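Burglar Leaves Clilham Laundromat With Quarters, Then Asks for Bills

CLILHAM — A man accused of prying open the coin boxes at a Lynch Street laundromat in May was arrested 40 minutes later, police said, while trying to change his haul into paper money at the gas station next door.

Eckhard Gerlach, 55, is charged with burglary, criminal mischief and possession of burglar's tools, the last of these being a tire iron and a butter knife.

Police said Gerlach got into Lalta Wash & Fold through a rear window shortly before 3 a.m. and worked his way down a row of dryers. He left with up to 2000 quarters in two pillowcases, one of which split in the parking lot.
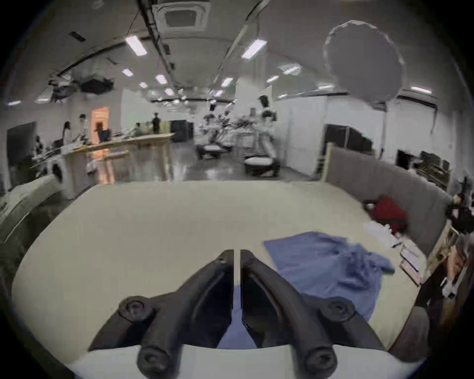
Was anyone hurt?
Police reported no injuries. The laundromat was closed and the gas station clerk was behind glass.

The clerk told officers that a man had set a pillowcase on the counter and asked for twenties. She offered him a coffee while she "checked the safe," then called 911 from the stockroom. He had finished the coffee and was asking about a refill when the patrol car pulled in, according to the police report.

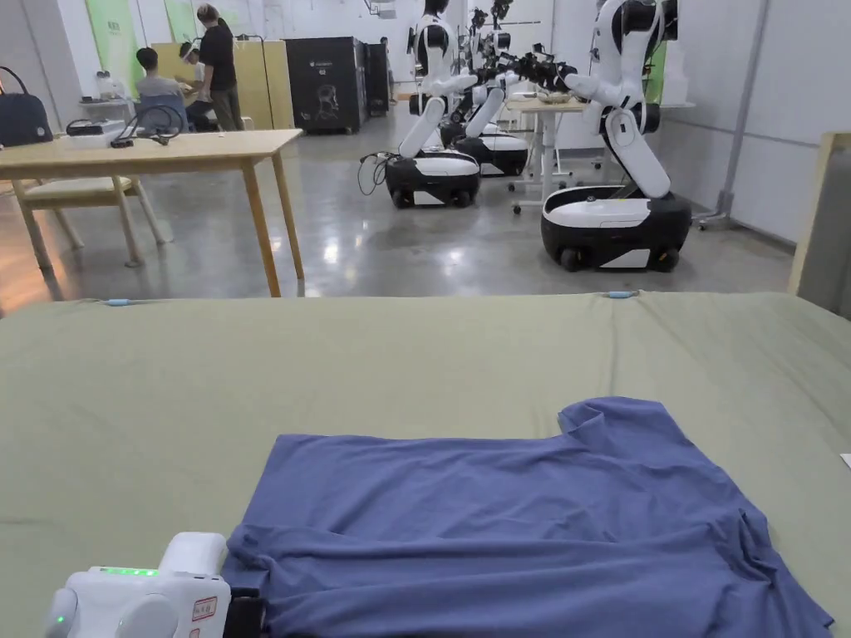
A blue T-shirt laid out on a covered table.

Officers said they followed a trail of coins back across the lot to the open window. The report lists the trail as evidence and notes that part of it had to be collected from a storm drain.

Gerlach told police he had won the money, the report says. Asked where, he named the Hena Lounge, which has no slot machines and has been shut since a kitchen fire last winter. 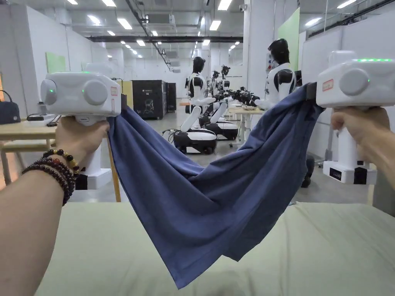 Dark blue cloth held between two white hand-held grippers.

He was being held at the county jail pending a bail hearing. Lalta Wash & Fold reopened at noon the same day, with most of its dryers working and a sign on the change machine asking customers to bring their own quarters.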